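Drying times of household towels: my second-year project report

I picked towels for my project – my flatmates laughed, but we own a lot of them and our bathroom has no window, so I had a proper reason to care! The question was simple enough. Does the way a towel is made change how long it takes to dry indoors, and do people fold or hang theirs in a way that makes things worse? 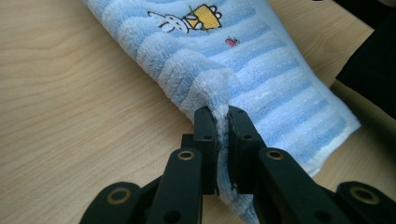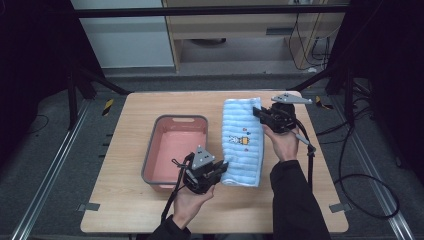 Fig. 1 and 2. Light blue towel with embroidery, on a wooden tabletop.

I started in February with a questionnaire, sent round the Justmont halls and the flats on Danko Street. I got 154 replies, which was far more than I'd hoped for (thank you, everyone who filled it in twice by accident, I did take the extra ones out). Most people said they hang a towel over a door. Quite a few just drop it on the bed, and I'm one of them.

For the drying part I used 7 towels of different weights. Each one was soaked, spun and weighed, then hung on a rack in the laundry room and weighed again every 30 minutes until the number stopped changing. I did the whole lot once hung flat and once folded in half over the rail.

Folding made a bigger difference than I expected. The thick looped ones were the slowest by a long way, and the thin waffle one was dry before I'd finished my lunch. What I can't say is how much the room mattered – somebody kept opening the door, and I only thought to write down the humidity after the third towel.

If I did it again I'd borrow better scales and keep the room shut. The write-up was meant to be 3,000 words and my first draft had no graphs at all, so those are now in the appendix, along with the questionnaire.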